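The Long Patience of a Kitchen That Isn't There

When Nandi Fourie tells people she spends her days in a kitchen, they tend to ask what she cooks. The answer is nothing at all. Her kitchen lives inside a computer on the second floor of an old print shop in Urville, and her job is to steer a make-believe robot through it, over and over, so that a learning program called Welik will one day have enough good examples to copy.
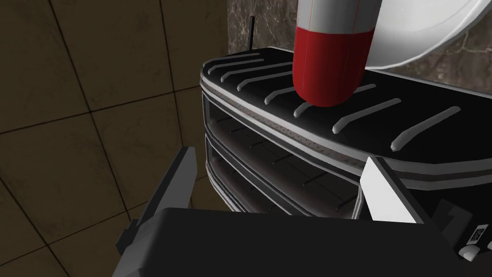 A simulated kitchen as the gripper sees it, with a red-and-white cylinder on top of the toaster oven.

Every try gets saved, the clumsy ones too, and sorted later by Pieter Ntuli, who joined the project in January and has (by his own cheerful account) the fussiest eye in the building. He wants 1000 clean examples of each chore before Welik is trained on it, and on a good morning Nandi will hand him 48 tries and get 10 of them back with a polite note asking for another go. She doesn't seem to mind one bit – she used to teach piano to small children, and says the two jobs feel very much alike.

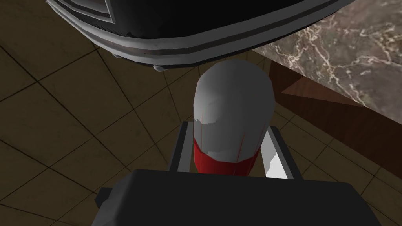 Variety is what Pieter worries about most, and he can talk about it straight through lunch and well into the afternoon if you let him. A program that has only ever seen one tidy approach will come undone the first time something is a little off, so he asks for high reaches and low ones, easy angles and awkward ones. A white bottle with a red band, held upright between the two fingers with the rounded rim of a big black appliance just over its top, is the kind of tight spot he loves to find in the day's pile. "Anyone can pick things up in the open," he told me, beaming.

The next chore on the list will need 2000 examples, and Nandi had already started on it by the time I found my coat.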